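Materials for Interiors
Unit 4 handout: Reading wood grain

Read this before the Wednesday session. Bring the sample set you were given in Unit 2 and a soft pencil. The short exercise at the end is due at the start of class.

1. Where grain comes from

A tree adds a layer of wood under its bark each growing season. The part grown early in the season has larger cells and is usually paler. The part grown later is denser and often darker. On the end of a log the layers show as rings. When the log is sawn lengthwise, the saw passes through those same layers and they show up as lines.

The word "grain" gets used for two things, and students mix them up every term. One is the direction of the fibers, which matters for strength and for planing. The other is the pattern on the surface, which should really be called figure. In shops and catalogs both are called grain, so check which one is meant before you order.

2. Cuts

Plain sawn (also flat sawn). The log is cut in parallel slices. On the face of the board the growth layers meet the surface at a low angle, so the lines spread into wide bands, curves and pointed arches. Little of the log is wasted. Boards cut this way move more across their width and are more likely to cup.

Quarter sawn. The log is first split into quarters and the boards are cut so the rings stand at 60 degrees or more to the face. The lines run close together and nearly straight. In oak, this cut also shows ray fleck. Expect to pay more.

Rift sawn. The rings sit at an angle between the other two. The lines are straight and there is little fleck. It is often chosen for table legs, as all four sides look alike.
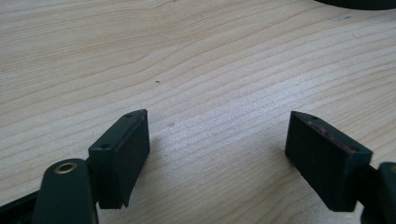 One board can show more than one kind of line. A plain sawn board often has tight, straight lines near one edge and open curves toward the middle, where the cut ran closer to flat against the rings. Lines also bend around the place where a branch grew, even when the knot itself is not on the face.

3. Color and light

Judge color under the light the room will have. Pale woods shift the most: the same piece can look gray by a north window and yellow under a warm lamp. Most pale woods also darken or yellow with age, and an oil finish speeds this up. A water-based finish keeps them closer to the raw color.

4. Case: the Nellevska reading room

The reading room has one long counter and a row of separate tables. The first drawings, by Jeltov, called for plain sawn ash throughout. The counter was 60 cm deep and built up from narrow boards. On the test piece the arches ran in both directions and the client found it busy. The Baldursdóttir office redrew the counter in rift sawn ash and left the tables plain sawn. Lumber for the counter cost 10 percent more — the tables stayed at the first price.

See sheet 857 in the course folder for the cutting plan.

5. Exercise

Take three boards from your set. For each one, draw the end grain and mark the angle of the rings to the face. Name the cut. Then write two or three sentences on where in a room you would use it and which finish you would choose.

Reading: Flavov sample book, section on pale hardwoods. Skip the pages on veneer, we get to those in Unit 6.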